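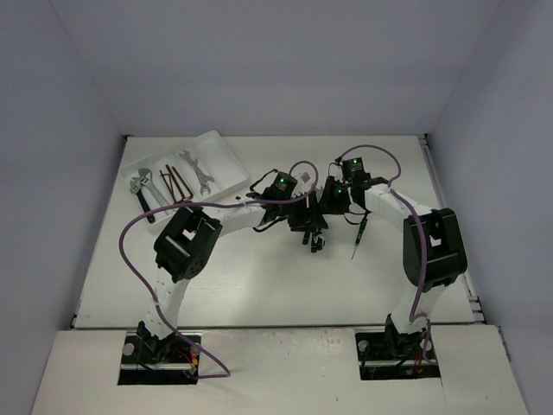
The two arms at the Markton shared workshop, with one of the small screwdrivers at the right gripper. The tool tray is at the back left.

Two-armed tool sorter takes shape at Markton workshop

Members of the Markton shared workshop have spent their Thursday evenings since winter on a machine with one modest job, to put small hand tools back in the tray where they belong. The pair of robot arms now stands in its own white enclosure near the back door, and the group hopes to show it to visitors at the open evening in October.

The project is called Botent. It was started by Ghazal Mazandarani, a retired dental technician who joined the workshop to learn soldering and stayed for the robots. She says the idea came from a very ordinary annoyance.

"Every week we were losing the same tools," she said. "You finish at night, you are tired, you leave the hex keys on the bench, and the next person cannot find them. I thought, this is a task which a machine could learn, if we are patient."

The arms are made of white link segments and black servo motors, and each one is set in a cutout in the front panel of the enclosure. The white links were printed at the workshop over several weekends. Kyung-tae Kang, who looks after the printers, had to make the upper links again after the first ones bent under load. He has kept the bent ones on a shelf and shows them to new members.

The group has spent $2,000 on the build so far. Most of this went on the servos, and a part of it was given by Zoltard, a local supplier of fasteners which also let the members take aluminium rail from its offcuts bin. The rest was collected from the members themselves.

For the moment the arms work with only a few kinds of tool. The tray holds adjustable wrenches, an open-end wrench and a set of hex keys, and one compartment is free. A precision screwdriver with a dark green handle is the tool that the group practises with most, and also the one that gives the most trouble. Its shaft is thin, and if the gripper closes a little too high on the handle, the screwdriver turns and falls.

Deok-su Myung writes the control software. He explained that one arm alone could pick up a wrench without much difficulty, but the screwdriver was a different matter. His plan is that one gripper lifts the tool and the other corrects its angle before it goes to the tray. In last week's test the arms did this correctly 8 times out of 20.

"It is not a good number yet, but in the beginning it was zero," Mr Myung said. "I would like to have more than half before we invite the public."

The wiring has also taken longer than expected. Each arm has a purple cable that runs from the base up to the wrist, and the members have changed the length of these cables several times. When they were too short they pulled on the connectors, and when they were too long they caught on the wrist of the other arm. The present arrangement leaves a loop that stands over the upper link. It does not look very tidy, Mr Kang admitted, but it has not stopped a test for two weeks.

Not all members were in favour of the project at first. Some thought the bench space should stay with the woodworkers, who have been waiting for a second lathe. The matter was discussed at a members' meeting, and it was agreed that Botent may keep its corner until the end of the year. After that the enclosure will be moved to the small room beside the kitchen, where the floor first has to be repaired.

Seul-gi Seok, a high school student who comes with her aunt, has been recording the tests in a notebook and drawing where each tool lands when it is dropped. From her drawings the group learned that most of the dropped tools end up on the left side of the table, and Mr Myung has since changed the speed of one of the shoulder movements. Ms Seok would like to add a label printer, so that each compartment of the tray carries the name of its tool.

The printed parts and the program will be shared free of charge when the group is satisfied with them. Ms Mazandarani asked people who want to copy the design to wait for the second version of the wrist, which she expects to finish before the open evening.

The workshop is on Baek Street in Markton. Visitors are welcome on Thursdays from 6 p.m., and children should come with an adult.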